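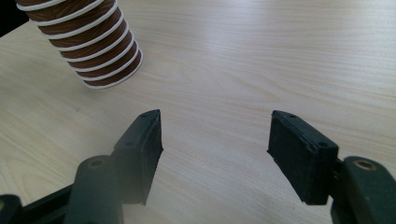

Flexible hoses and connectors – monthly check, Brostthorpe workshop. Every loose length of hose comes off the machines and goes on the bench one at a time, with the bench cleared first. The brown hose with the white spiral rib is a good one to learn on, as the white bands stand out well against the brown and you can run your eye from one to the next down to the white rim at the end. Look at the spacing between bands first, then the brown sections between them, then the rim.

Checked by: Mayuree Luangrath
Date: 22nd February
Location: Brostthorpe, ground floor

1. Outside of hose
Look for splits, scuffs and flat spots along the full length. Turn the hose a half turn and look again.
Result: Pass
Comment: Light scuffing on the Tritbridge saw hose where it rubs the leg of the stand. Not through. Look again in March.

2. Spiral rib
Bands should be evenly spaced when the hose is at rest. A wide gap means the rib has pulled away from the wall.
Result: Pass

3. Wall between ribs
Press with a thumb. The wall should spring back. Stiff or crackly material is a fail.
Result: Pass with comment
Comment: Spare hose from the back shelf is stiffer than the rest. Keep it away from the heater.

4. End rims
No chips, no sharp edges, and the rim has to seat all the way into the port.
Result: Fail – one item
Comment: Sander hose does not seat. The rim has gone out of shape and the clamp was holding it on at an angle. Tagged and taken out of use. Replacement ordered from Aubert, part not in yet.

5. Clamps
Tight by hand plus a quarter turn. Replace any clamp with a stripped screw.
Result: Pass
Comment: 2 clamps replaced.

6. Inside of hose
Hold up to the light and look through. Clear any packed dust before refitting.
Result: Pass
Comment: Planer hose was half blocked at the bend. Cleared with the rod.

7. Routing
No hose across the walkway. Minimum clearance from the heater is 1,000 mm. No hanging run over 400 mm without a strap.
Result: Pass with comment
Comment: Strap missing behind the planer. Cable tie used for now – needs a proper strap.

8. Plukon extractor
Run for 5 minutes with all hoses refitted. Listen for whistling at the joints.
Result: Pass
Comment: Sander port capped off for the test.

Still open: sander hose, planer strap, second look at the saw hose. Do not use the sander until the new hose is fitted and signed for on this sheet.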